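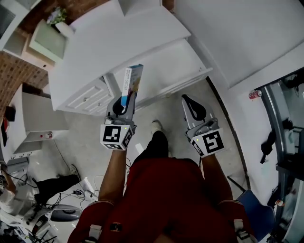

The night train to Tollia left at 9:40, and by 9:30 I had already walked the full length of it twice, because I had never been on a sleeper before and I wanted to see everything. The dining car had yellow lamps! The corridor windows had little brass handles you could crank, and if you put your head out you could smell the river and the brake dust and somebody's onions frying across the yard.

I was nineteen and I was going to sing.

I should explain the choir. Prelia is a town of hills and laundries, and every May the Prelia choir goes down to the coast to sing against the choirs of the other towns. I say against because that is how everyone at home says it, although there's no prize apart from a ham. My grandmother had gone with them eleven summers running and come back with the ham once. The bone hung in our pantry until I was in school.

The rest of the choir had gone ahead on the morning train. I'd had to work my shift at the Seppälä bakery, where I boxed rolls, and the boss would not hear of letting me off before six. So I was alone, with a sandwich, a borrowed suitcase, and a ticket for compartment 3, lower bunk.

There was a woman in the upper bunk already. She had her shoes off and was eating cherries out of a hat.

"You're the bottom," she said.

"I'm the bottom," I said. I was so pleased about it that she laughed and passed me down the hat.

She asked where I was going and I told her, and then I told her about the ham, and the part I was going to sing, which was second alto and not a solo or anything close to one. I had four bars in the Plement hymn where the second altos carry the tune by themselves. Four bars! I'd been humming them since January. I hummed them over the rolls. I hummed them in the bath until my brother beat on the door.

"Go on, then," said the woman.

"What, now?"

"I don't see anybody else in here."

So I stood up in my socks, holding on to the ladder, and the train picked that moment to start. It gave one great heave and I sat down on my suitcase. When I had stopped laughing I got up again and sang my four bars to a stranger while the signal lights went by, green and then green and then red.

She didn't clap. She spat a stone into her palm and thought.

"It goes up at the end," she said.

"It goes down. It's written down."

"They wrote it down wrong, then. It goes up." And she sang it lying on her back with her eyes shut, in a voice like an old door, and she took the last note up where I had always brought it down. It made the hair stand on my arms. All that winter I had thought the tune was about coming home, and the way she sang it, it was about somebody going off down a road in the early morning with the whole day in front of them.

I made her sing it again. Then I sang it, and she said no, lighter, don't climb up to it, just be there. We did it until a man in the next compartment knocked on the wall, and after that we did it in whispers. I asked her where she'd learned it and she said her mother used to sing it doing the floors, and her mother had it from the place where it came from, which was a village with 161 people and one well.

"Were you ever in the choir?" I asked.

"I can't stand choirs," she said. "All that breathing."

I meant to stay awake the whole night. I had planned to see the salt flats by moonlight, and the long bridge - 307 meters, it said so in the timetable, and you're supposed to make a wish and hold your breath from one end to the other. I slept through both. When I woke the window was full of pink light and gulls, and the upper bunk was made up flat with the blanket folded. She must have gotten off at one of the small stations in the dark. The hat was gone too, but she had left me the last of the cherries, on a page of newspaper by my shoes.

I ate them leaning out of the window as we came down into Tollia. I don't think I have ever been so happy over breakfast. The sea was right there beside the rails, closer than I'd known they would build a railroad to it, and there were boys on the wall who waved at every single car, and I waved back with my juice-red hand.

We sang at four in the afternoon in the fish market, under a canvas roof with the sun coming through it. The choir before us was very good, and they had matching collars. I was in the third row behind a tall girl with a braid. The Plement hymn came last, and I could feel my four bars coming toward me the way you feel a step in the dark.

I had decided I would sing it as written. I want to be clear about that, given what was said to me afterward. There were six of us on that line, and you can't have five going down and one going up. It would be an awful thing to do to people who'd bought you a place on the bus and lent you a suitcase. I had decided it firmly over the cherries.

And then we were in it, one bar, two, three, and the last note came and I was just there, on top of it, light as anything, with the other five going down beneath me like stairs.

It lasted as long as a note lasts. The tall girl's braid jumped. Our conductor looked straight at me with her mouth a little open and her hands still going. Then the sopranos came in and covered it all up.

We didn't get the ham. The collars got it, and they deserved it. On the bus to the hostel I had a talking-to that went on for most of the shore road, and I said I was sorry, and I was. But an old man had come up to me in the market while we were stacking the benches. He had a crate of mackerel on his shoulder and he didn't put it down.

"Who showed you that?" he said.

I told him a woman on the train, with cherries.

He nodded for a while. Then he hummed it, the whole line, up at the end, and shifted the crate to his other shoulder and went off between the stalls, still humming. I could hear him well past the ice house.

Contact | © All stories remain with the author | Back to top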